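Teaching by hand at Larnwood

At Larnwood, the examples a learning system needs are gathered from ordinary people. Visitors are invited to a round table and asked to handle a small cube covered in black-and-white markers, whose patterns give the software a fixed point to follow. 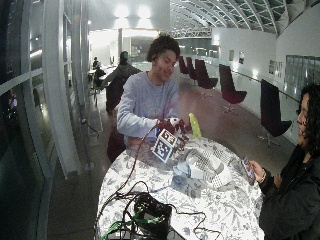

Demetrio Cordero
Staff Writer, Automation

A smile is common at the table, and the program welcomes it. Each session yields up to 300 short examples, and no two visitors move in quite the same way - a quality the Kernska project values.

"We do not correct people," says program lead Ostap Pasichnyk. "The system has to learn from the way hands behave."

Gathering continues through April, with evening sessions open to the public.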